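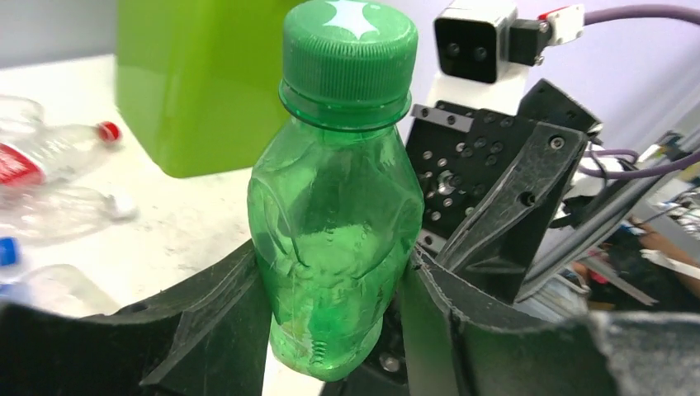

Bottle task, club notebook, September

Goal for the Irkville student round is still the same: pick up bottles from the table, put them in the green bin, two arms, no help by hand. We have 3 minutes for one run.

Settings today. Gripper closing limit at 700 in the Givent controller, both arms. With a lower value the thin clear bottles rotate when the arm lifts. The green one is stiffer and does not need so much, but I prefer one value for all of them.

Recorded 32 runs before the break. Logs are in the Resley folder, please do not rename them again – the script reads the names.

Open problem: when a bottle stands between the arms, both want to go for it. I wrote a simple rule, the arm on the bin side has priority and the other waits. It is slow but they did not touch each other in the last runs. 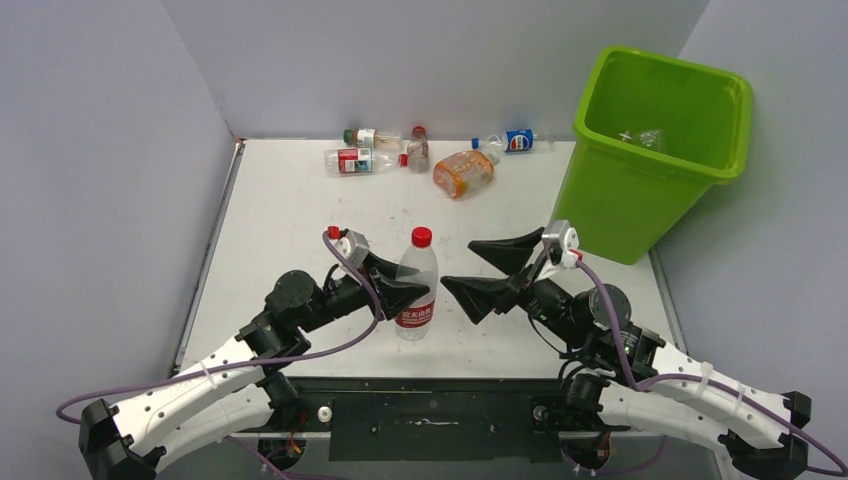

Goicoechea thinks the waiting rule is wrong and that the nearer arm should always take the bottle, even if it must pass it to the other one afterwards. The handover costs time too, so I will measure both.

To do: tighten screws on the left elbow, back up the logs, try 3,000 steps more of training with the nearer-arm rule.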